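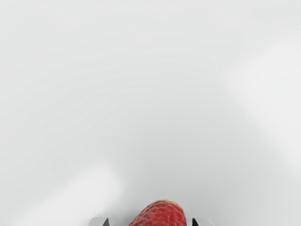
仿真画面:夹爪张开,两指位于草莓两侧,尚未接触果实

Orkby 软果夹取规范包(仿真版)

大家好,我是这个规范包的维护者,页面也是我自己写的,所以读起来可能有点啰嗦,请多包涵!很多朋友是从 Arnex 论坛那边点过来的,问得最多的一句话就是:"你们卖的到底是夹爪还是文档?"答案是文档加仿真场景,再加一套检查脚本。夹爪本体请找 Hamann 或者你们现在的供应商,我这里不发硬件(也别再私信问我要螺丝了,哈哈)。

为什么要做这个东西

我之前在 Pleltgate 的分拣项目里待过一阵子,那时候每个班组都有自己的一套"手感"。有人喜欢先降下去再张开,有人喜欢贴着果子慢慢收,交接班的时候谁也说服不了谁。后来我就想,能不能把接近、张开、闭合、抬起这几步写成大家都认的条文,先在仿真里跑通,再拿到真机上去谈。写着写着就成了现在这个包。

核心条文我摘几条放在这里,完整版在包里:

接近阶段。夹爪必须在到达果实高度之前完全张开,下降过程中不允许再改变开口。两指与果实之间都要留出看得见的间隙。两侧间隙不必一模一样,但差得太多就要先横向修正,修正完了再闭合。这一条我自己最看重,新手十有八九栽在这里,一边高一边低、一边宽一边窄就急着收,真果子上一收就是一道印子。

闭合阶段。先接触的那一侧必须能触发减速。如果你的控制器做不到单侧检测,请把闭合速度限制在慢速档,并在记录表里注明。包里的检查脚本会读这一栏,空着不填它会直接判不通过,别怪我没提醒!

抬起阶段。闭合之后先停一下,再垂直抬起,抬到安全高度之前不许平移。我知道节拍紧的时候大家都想走斜线,仿真里也确实经常没事,可是仿真里的草莓不会出汁啊。

台面与背景。测试台面要求纯色、无接缝、无标记,工作区里除了目标果实不放别的东西。有朋友嫌这样太素,想加托盘和果篮,可以的,请放到第二级场景里去做。第一级就是要干干净净,出了问题才好找原因。

包里有什么

规范正文一份,中文和英文都有,以中文为准。
仿真场景三级:单果、带托盘、多果相邻。
检查脚本,读取运行记录后输出通过或不通过,并指出违反了哪一条。
记录表模板,共九栏,打印出来正好一页(我特意调过行距的)。
更新说明,每次改了哪一条、为什么改,都写在里面。

关于和正式标准的关系

这个要说清楚。本规范包是行业内部的操作约定,不能代替你所在地区的机器人安全标准,也不能代替食品接触材料的要求。围栏、急停、人员进入的流程,请按你们现场的安全负责人说的来。条文里凡是涉及人和机器共处的地方,我都只写了一句"按现场安全规程执行",故意不展开,因为每家的情况差别太大了。还有,仿真通过不等于真机通过!上真机前请重新做一次风险评估,先空跑,再用假果,最后才轮到真果。

版本和审阅

当前版本是 2024年1月21日 发布的。这一版由 Joscha Hollmann 从头到尾审过,他把我原来写的"适当张开"全都划掉了,批注只有一句:适当是多少?我当时有点不服气,改完再读,确实顺多了。现在所有条文要么写明可以检查的状态,要么就干脆删掉。下一版计划在六月放出来,主要补多果相邻时的接近方向,这部分现在写得比较粗,用的时候请多留个心眼。

常被问到的几件事

只有一台夹爪,能用吗?能,规范本来就是按单台写的。
三指夹爪行不行?目前不行,条文默认两指对向。有人自己改过,我没验证,不敢推荐。
可以换成别的水果吗?番茄和李子有人在试,接近阶段照搬就可以,闭合阶段的限制请自己重新定。
条文可以改了给自己公司用吗?可以,改过的地方请标出来,别再用原来的版本号就好,不然别人拿着两份不一样的同名文件来问我,我真的会很晕。

怎么拿到

在页面底部填单位名称和夹爪型号,我会把下载链接发过去。团队授权包含两次远程答疑,时间可以攒着用。邮件是我自己回的,赶上出差会慢一点。来信请附上运行记录,光说"夹不稳"我也猜不出来是哪一步的事。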